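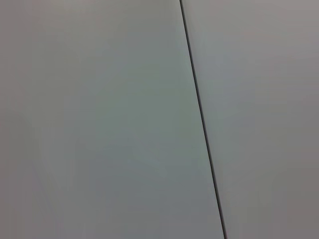 Bread basket wanted a change of colour

Big news for the pretend bakery corner! After a long run of dull brown trays, we've gone orange. Evie Pickering spotted the new basket while hunting for storage tubs, and I'm so glad she did -- it's woven plastic, with a thick braided rim and nicely rounded corners, and it looks cheerful on a plain white table.

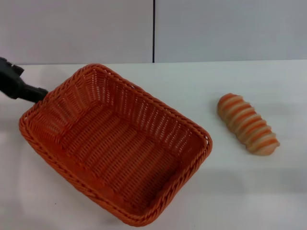
Plusau, April

The twisted loaf is my favourite of the toy breads (all those cream and orange-brown stripes!) and it looks lovely beside the basket. Leanne Dobson wants a plaited one next, and Malte Harms is holding out for rye.

We raised 300 at the spring raffle towards new play food, so there's room for a few more rolls and perhaps a till. If you have toy bread at home that has been outgrown, bring it along any morning before ten and hand it to Canan Kozan at the front desk. Buns, baguettes, bagels -- we'd love them all.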